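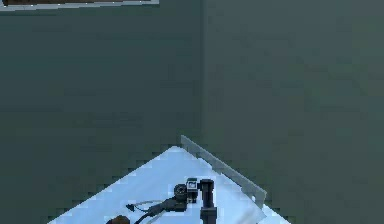

Page last modified: June, 4:40 p.m.

Oversight Record Project - Interim Progress Report to the Senard Fund

Grant period: second reporting period
Prepared by: Krum Halilović, project lead
Distribution: Senard Fund program staff; Sovcombe Council clerk's office

Status

The project is on schedule for the hearing index and behind schedule for the document request log. Spending is within the approved budget. One change to scope is requested and is described under Changes Requested.

The grant supports a public record of how the Sovcombe Council's standing committees use their oversight powers: which officials are asked to testify, whether they appear, what documents the committees request, and when the documents arrive. Before the project began, this information was held in committee minutes, in letters kept by individual committee staff, and in audio recordings with no written index. A resident who wanted to know whether the transit director had answered a question put to him the year before had to ask the clerk by letter.

Work Completed

Hearing index. Entries have been completed for 434 hearings. Each entry gives the committee, the topic, the members present, the witnesses invited, the witnesses who appeared, and a link to the minutes. Where a recording exists, the entry gives the time at which each witness begins to speak. Entries were drafted from the minutes and then checked by a second reader against the recording. Where the two disagreed, the recording was followed and the discrepancy noted in the entry.

Most discrepancies were minor, such as a member listed as absent who arrived after roll call. A smaller group concerned the form of testimony. The minutes of the Finance Committee in particular use the word "appeared" both for witnesses who spoke in person and for witnesses who sent a written statement. The index separates these. Entries made before the distinction was adopted have been revisited and corrected.

Non-appearance records. The index identifies 45 instances in which an invited official did not attend and did not send a deputy. For each, the entry records whether a reason was given, the reason as stated, and whether the committee took any further step. The stated reasons are given in the official's own words where a letter survives. Project staff have not graded them or grouped them by merit. The advisory group asked for this treatment at its first meeting and we have kept to it.

In most cases the committee rescheduled informally. The committees have the power to issue a formal summons under the council's rules, but they have used it rarely, and the rules say little about what follows if a summons is ignored. The Rules Committee has asked for an extract of the relevant entries for its own review. The extract was sent in the form in which it appears in the public index.

Search tool. Zodasex, the contractor for the public search page, delivered a working version on the agreed date. It supports search by official, by department, by committee and by topic. Search by topic depends on the subject terms assigned by project staff and is less reliable than the others. A search for "housing" did not initially return hearings filed under "tenancy" or "building inspection." A list of linked terms has been supplied to Zodasex and is now in use. Further terms are added as readers report gaps.

The page was tested with council staff, two local reporters and a group of library patrons. Comments were practical. Testers wanted the name of the committee chair at the time of the hearing, a plain label when a witness was under formal summons, and a way to print a single entry without the navigation menu. The first two have been done. The print function is with Zodasex.

Work Behind Schedule

Document request log. The log was to have been opened to the public by the end of this period. It has not been. The main cause is the condition of the source material. Committee requests for documents have been made by letter, by e-mail, by motion, and orally from the dais, and only motions are recorded consistently in the minutes. Replies are harder to trace. A department may send documents to the chair, to the clerk, or to the member who asked, and no single office is required to record the date of receipt.

We have dealt with this in three steps. First, oral requests are now being captured from the recordings during the second-reader check, which adds time to each hearing. Second, the clerk's office has agreed to stamp and log every reply that reaches it. Third, committee staff have been asked to forward copies of replies that went to members directly. Compliance with the third step is uneven. The Public Works and Health committees have forwarded complete files. The Public Safety Committee has forwarded none, on the view that correspondence with the police department may be confidential, and has referred the matter to the council's attorney.

The attorney's opinion has not been received. Until it is, requests from the Public Safety Committee will be logged with the date and subject of the request only, and the reply field will read "not supplied to the project." We consider this accurate and expect it to draw questions from readers.

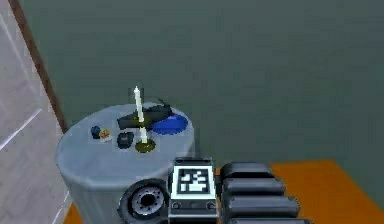
How does a reader find out whether a department has answered a committee's request?

The request log will show the date of each request, the date of any reply, and whether the committee accepted the reply as complete. If the committee has made no finding, the log will say that no finding was made.

Staff and Contractors

The project is staffed by the project lead, an archivist, and part-time second readers. One second reader left during the period and the position was filled from the existing applicant list. Training a reader takes longer than was planned. New readers must learn the committee structure, which was reorganized twice during the years covered, and must be able to identify members by voice where the chair did not name the speaker.

Furtună supplied audio cleanup for the older recordings. The work covered 21 recordings with severe background hum, traced to the amplifier in the former committee room. Speech is now intelligible in all but two. Those two will be indexed from the minutes alone and marked accordingly. No further work from Furtună is planned, and the contract has been closed with a small unspent balance.

Relations With the Council

The project has no authority over the council and depends on its cooperation. Cooperation from the clerk's office has been good. Several members have raised objections to the non-appearance records, and these should be known to the Fund.

The first objection is that an official who declined an invitation for good reason will appear in the same list as one who simply ignored it. The entry gives the stated reason, but a reader who looks only at the summary table will not see it. We have moved the reason into the summary table in shortened form, with a link to the full text.

The second is that the index covers the current administration in more detail than the previous one. This is correct. Recordings are complete for the current administration and partial for the earlier one. A note on coverage now stands at the head of every results page - it was previously on a separate page that few visitors opened.

The third, raised by one member in open session, is that the project should not be funded from outside the council. This is a matter for the Fund and the council. The terms of the grant, including the clause under which the Fund has no say over the content of entries, are published in full on the project's site.

A request from a candidate's campaign for advance access to unpublished entries was declined. All entries are released to everyone at the same time, and a short written policy to that effect has been posted.

Budget

Personnel costs are slightly above plan for the reasons given under Staff and Contractors. Contractor costs are below plan. Storage and hosting are as planned. Travel was not used. The combined position is a small underspend, which we propose to carry into the next period. A line-by-line statement has been sent separately to the Fund's finance office.

Changes Requested

We ask the Fund to approve moving the unspent audio balance and the unused travel line to second-reader hours. This does not increase the total award. It would allow the oral-request check to be carried out for all hearings already indexed as well as new ones. Without the change, the log would open with a gap covering the earlier hearings, and comparisons between years would be unsafe.

We also ask that the public opening of the log be moved to the middle of the next reporting period. The index is not affected by this.

Risks

Attorney's opinion. If the opinion is that replies to the Public Safety Committee may not be disclosed even by date, the log will be incomplete for that committee for the life of the grant. We will report the outcome when it is known.

Change of committee chairs. Chairs are reassigned after the election. The current arrangement for forwarding replies rests on informal agreement with the present chairs and their staff. The clerk has drafted a standing instruction that would make forwarding routine. It requires a vote of the Rules Committee and has not yet been placed on an agenda.

Format of new recordings. The council intends to replace its recording system. Time marks in existing entries refer to the present file format. Zodasex has been asked for a written estimate for converting them, and has said that the conversion can be automated if the old files are kept at their original length. The clerk's office has been told of this condition.

Next Period

Work planned for the next period is as follows: complete the oral-request check, subject to approval of the budget change; open the request log; finish the print function; add hearings held since the last update; and hold a session for committee staff on how to date and file replies. The material for that session is in draft and will be shared with the clerk's office for comment first.

Corrections to published entries are accepted from any reader through the form on the search page. Each correction made is listed on the corrections page with the previous wording retained.

Questions on this report should be sent to Krum Halilović at the project office.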